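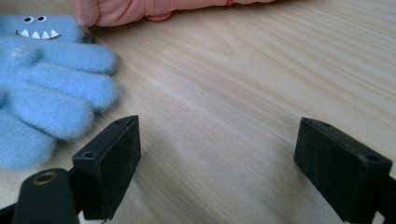

Figure 1. Pale wood tabletop, grain running on a slight diagonal, in daylight.

3.2 Work surface

The tabletop used in the Lumgate study room was chosen over the white Trastano desk tested in March. Both were rated for glare, cleaning and ease of finding small parts during sorting tasks.

The wood has fine, straight grain and a light finish. Where daylight falls on it the surface brightens and the grain looks washed out. The Trastano desk had the same problem over a wider area -- white paper labels were hard to pick out on it at any time of day.

Light was measured at 8 points on each surface. We set 300 lux as the lower limit for sorting and 500 lux as the target. All points on the wood top met the lower limit with the blinds open. Two points near the wall missed the target.

Cleaning was done with a damp cloth after each of the 32 sorting trials. Pencil marks came off the wood top more slowly than off the desk, mostly along the grain.

3.3 Limits

Only one top of each type was tested. Readings were taken on clear days, so the results do not cover lamp light. The Fashola lamp arrived after the trials ended and is left for the next group.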